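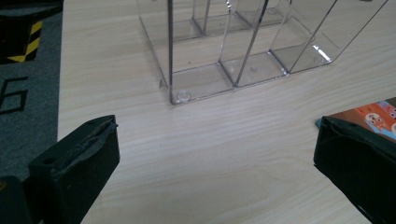
Um leitor do blog, o Dradurow, escreveu-me em outubro a dizer que garra impressa em casa só serve para enfeitar a prateleira e que eu ia gastar dinheiro em dedos que escorregam ao primeiro objeto liso. Pois bem, comprei na mesma! O kit é o Pyo, da Kelura, custou-me 31 euros e montei-o na oficina partilhada numa noite (acabei às 23 horas, com fome e com um parafuso a mais no bolso).

Início | Oficina | Robótica | Análises | Contacto

Começo pelo que gostei. Os dois dedos são pretos, mates, com um furinho redondo em cima que dá imenso jeito para prender o que nos apetecer, e a borda de borracha agarra mesmo bem. Experimentei com caixas de cartão, canetas, uma tampa de frasco, e foi tudo à primeira. Com acrílico é outra conversa: os organizadores transparentes, daqueles com divisórias finas, pedem paciência, e o meu programa de visão perdia as arestas de cinco em cinco minutos. Culpa do programa e não da Kelura, mas fica o aviso para quem quiser pôr a garra a arrumar peças em compartimentos.

Agora as queixas. A borracha rasga na borda de cima! Fiz 100 ciclos de abrir e fechar e o dedo esquerdo já tinha o rebordo todo irregular. Troquei a cola do kit pela da Fleltusier, que demora 30 minutos a secar, e por enquanto aguenta. O manual também é fraquinho, salta do passo quatro para o seis e uma pessoa que adivinhe onde vai a mola.

Voltava a comprar? Voltava, por este preço sim, mas encomendava logo um par de borrachas a mais. Ainda me falta experimentar os dedos compridos, que estão esgotados.

23 comentários | 31 partilhas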